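Last updated January 2019

We use cookies to remember your login and to count visits. By staying on the site you agree to this. OK / Manage settings

Berkstead Neighbors Help Board > Home & Laundry

White cotton going gray and a bit stiff, what am I doing wrong?

posted by kokum_kitchen

Hi all, hoping somebody here has been through this. We moved to the Grastinano end of town in April and ever since then my whites have been going downhill. Towels, undershirts, the good pillowcases my mother-in-law gave us, all of it. They come out clean enough, no stains, but they're a kind of dishwater color and the towels feel like cardboard once they dry. At our old place I never thought about this for one second!

What I've tried so far: more detergent (made it worse, I think), a different detergent (the Zaidi powder from the discount store, no change), and bleach on the towels, which turned one of them faintly yellow. The washer came with the house. It's a top loader and I have no idea how old it is. I wash whites on warm, usually a pretty full load because there are five of us and I'm not running that thing all day long.

Is it the water? Is it the machine? Do I just give up and buy everything in navy blue? I'd really like to save the pillowcases if I can.

3 people found this useful

Şengül Ateş

Oh I know this one, I lived it for two years on the same side of town. It's your water plus too much soap. The water over there is hard, you can see it on your faucets if you look, that white crust. The minerals grab onto the detergent and the whole mess settles back into the cloth. So when you pour in more detergent you're just feeding it. And bleach won't touch it because it isn't a stain, it's a coating. On some fabrics bleach plus minerals gives you exactly that yellow.

First thing, strip what's already in there. Fill the bathtub with the hottest water you've got, put in a good scoop of washing soda (it's in the laundry aisle, the yellow or white boxes, not the same as baking soda) and let the whites sit until the water is cold again. Stir them when you walk by. The water will go a color you won't enjoy looking at. Wear gloves, washing soda is rough on hands. Then put everything through the washer with no detergent at all, hot, and an extra rinse if your machine has one.
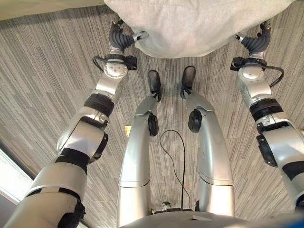
Şengül Ateş

After that it's mostly about not letting it build up again. Cut your detergent way down. I use less than half of what the cap says and add a spoonful of washing soda to the drum before the clothes go in. Smaller loads too, sorry, I know, five people! But a packed top loader just can't rinse properly and that's half your problem.

For the stiff towels, give them a hard shake before you hang them and another one when they come down. If you have a dryer, 15 minutes on low at the end softens them right up. And skip the fabric softener on towels - it feels nice for a week and then they stop drying anything, they just push the water around.

The pillowcases I would do separately. If they have any embroidery or colored thread, test a corner in the hot soak first, or go with warm and leave them longer. Old cotton is tougher than people think but old thread sometimes isn't. Don't bleach them. I use oxygen bleach, the powder kind, in warm water overnight, and they come up lovely.

One more thing, don't expect it all in one go. My worst towels needed three soaks. The undershirts were fine after one.

Tall_Paul_355

get a water softener. we put one in and never looked back. not cheap tho

mavis.on.the.hill

Agree with most of what Şengül wrote, but before you spend a weekend at the bathtub I'd check the washer. Run it empty on hot with a couple of cups of white vinegar and look at what floats up. Ours had gray flakes coming off from behind the drum, years and years of old softener, and every load got a light dusting of it. I ran it empty four times before the water stayed clear. Also pull out the softener cup in the middle (if it has one) and scrub it, mine was disgusting.

Also, does your warm setting really come out warm? In winter our "warm" was barely above cold and powder wouldn't dissolve in it at all. You can mix the powder in a jug of hot water first and pour that in, works fine.

I wouldn't mix the vinegar with any leftover bleach, by the way. Rinse the bleach cup out well first, and open a window.

kokum_kitchen

Thank you both so much!! (And Paul, I'll bring it up with my husband, wish me luck.) I looked at the faucets and yes, crusty. I ran the vinegar thing this morning and there were flakes. So many flakes. I'm doing it again tonight and then the towels go in the tub tomorrow. Pillowcases last, once I've got my nerve up. There's blue stitching along one edge so I'll try a corner like you said.

Thread viewed 2367 times

Get the Berkstead weekly digest in your inbox. Enter your email to subscribe. Unsubscribe anytime.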